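Fri 4 August – bracket page, notes on the draw build

Picked up where Chidubem left off on the live bracket for the Sestetti tournament. The draw is in September and the page has to fill in slot by slot as the names are read out on air, with nothing visible early. Current build still sends the whole bracket file to the browser at page load and hides the empty slots with a style rule. Anyone who opens the page source can read the lot. That has to go first.

Changed the server so it holds the full draw and only releases a slot after the studio operator presses the button. Before release, the slot has a blank name, a blank seed and no team ID. I had left the team ID in at first, and Alfie spotted that the badge file names match the IDs, so you could work out the matchup from that alone. Fixed in both places.

Ran the first rehearsal with dummy teams, 3 browsers open plus the studio view.

Run 1: button pressed, slot filled on two browsers, third stayed blank until refresh. The third was on the old cached script. Added a version number to the script name.

Run 2: all filled. Order correct. Median delay from button to page was 572 ms, slowest was well over a second. The slow one was the first slot after a long pause, same as Yhon saw on the scores page last season. Connection goes idle and has to be set up again.
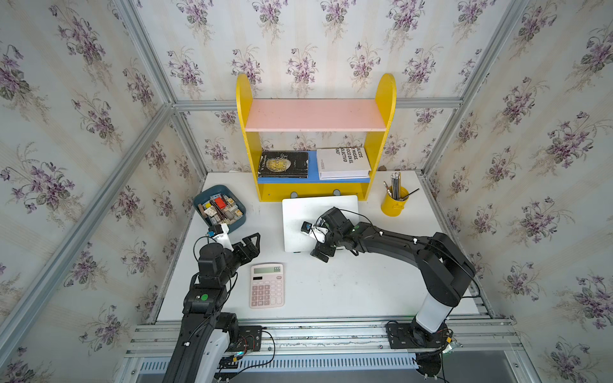
Run 3: added a keep-alive message during pauses. Median down to 341 ms. First slot after a pause is now in line with the others. Leaving this in.

Socorro wants anything under 400 ms for the main draw, so we are inside it with dummy data and a handful of viewers. Load is a separate question. Memura does our load testing and they can't start until the staging address is fixed. I've asked for it twice. Carmela says she will chase it.

Television delay: the broadcast runs several seconds behind the studio floor. If we release on the button press, the page will beat the TV picture every time, and people watching with a phone in hand will see the name before the presenter says it. Talked this over with Socorro at lunch. Options as I see them:

Hold each slot on the server for a fixed time after the button. Simple. Wrong for anyone watching the web stream, which is later still.

Let the stream player carry the cue, so page and picture line up. Better, but the Prunalance player would need a change and we'd only cover people watching through it.

Going with the fixed hold for now, set from the control desk so it can be changed on the night. Chidubem thinks the hold should be applied per region. I'd leave that alone this year.

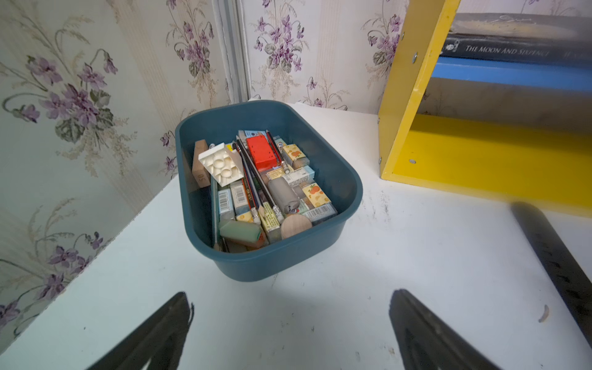

Access list. Last year the draw file went by email to graphics, web, social and the printers the afternoon before, and there was no record of who opened it. Proposed this time:

– graphics get the names one line at a time from the same release feed as the web page
– social templates are built with dummy teams and filled from the feed
– printed bracket is not sent to the printers until the last slot is out
– Carmela and Socorro are the only two with the sealed file on the day

The printers won't like the third one. Huanca did the printed sheet last year and needed the evening to set it. Alfie will ask if they can take an empty layout early and drop the names in after.

Small things found along the way. Long club names wrap to a second line in the lower half of the bracket and push the connecting lines out. Set a smaller type size past a certain length, looks fine on a phone, a bit thin on a laptop. Byes show as a blank slot, same as an unreleased one, which will confuse people. Needs its own label. The undo button at the control desk works, but the page doesn't clear the slot until the next release. Not fixed. If the operator presses the wrong one on air, we need it gone straight away.

To do next:
– undo bug (me)
– bye label (Chidubem)
– staging address (Carmela)
– ask Yhon for his idle timings from the scores page, to compare with run 2
– rehearsal with a real operator at the desk, once undo is fixed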